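Cable loop snagging on bin picking project

Marcus Park
Our college club is doing bin picking for the Rimeck student round in November. The arm has to lift bars out of a deep metal bin. On low picks the gripper cable swings out and catches the rim, and the run stops. We've lost 26 picks out of 225 that way.

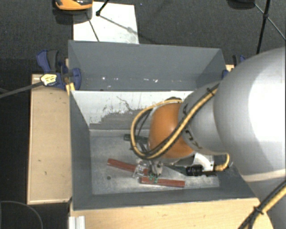 The bin has to stay clamped where it is, so I can only change the arm side. Shorter loop, or a sleeve?

Stemulano
Shorter, but turn the wrist to both limits by hand first and leave enough slack for the worst one. Then add a tie close to the joint. We did ours too tight and pulled a connector.

magbanua
sleeve. ours was fine

Proltel
Check your approach angle too. Coming in straighter cured most of ours. Do the rules let you limit wrist rotation?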